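Fundación Tastero
4 June 2021

1/ La Fundación Tastero abre hoy la convocatoria de su programa de recogida de ropa de cama y prendas de punto para el próximo invierno.

2/ Podrán participar los centros de acogida inscritos en el registro de la Fundación - también los que se incorporaron en diciembre.
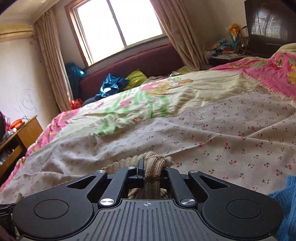
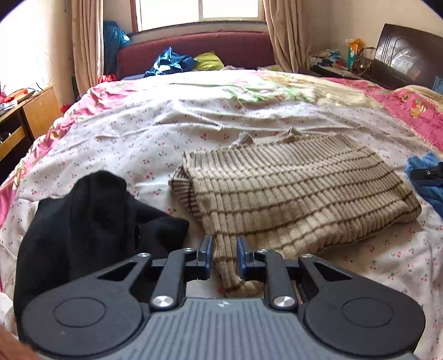
3/ Se admiten mantas, colchas, sábanas y jerséis. Las prendas deberán entregarse lavadas, dobladas y en bolsa cerrada. No se aceptarán almohadas ni edredones de pluma.

4/ Cada centro podrá solicitar hasta 80 juegos de cama. Las peticiones superiores requerirán un informe firmado por la dirección del centro.

5/ El plazo de solicitud es de 30 días naturales. La resolución se comunicará por escrito en los cinco días siguientes al cierre.

6/ La coordinación corresponde a Ilse Smits. Las consultas sobre transporte serán atendidas por Andor Dudás, en el almacén de Balten.

7/ Los centros que recibieron material en la edición anterior deberán presentar la memoria de uso antes de formular una nueva solicitud - el modelo no ha variado.

8/ Las bases completas pueden consultarse en la sede de la Fundación y en la secretaría de cada centro inscrito.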